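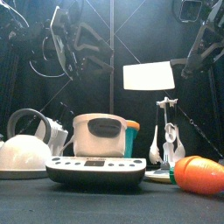
Francine Ross wrote back in March that most adults don't count a kettle as kitchenware at all, they count it as furniture, it never goes back in a cupboard. We took that seriously in the sorting study (Bavorstead set, 79 households). Kettle stays out: 1,677 placements logged, and it was the last thing moved in most of them. Pots less so. Play kitchens follow the same habit, more or less, wich we did not expect.

Figure 2. Play kitchen items on a dark tabletop: white stove with pot, plate with a gray lid on it, orange carrot.
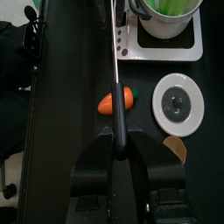

Where do lids go when the pot is in use? On the nearest flat thing, usually a plate, and they tend to stay there until washing up. Sandhu's coding sheet had no box for this, added later. Long-handled utensils a seperate problem, too long for the drawer in 10 homes, so left lying across the counter or stood in a jar. Food items coded by last resting place only. See 3.4 for the jar cases.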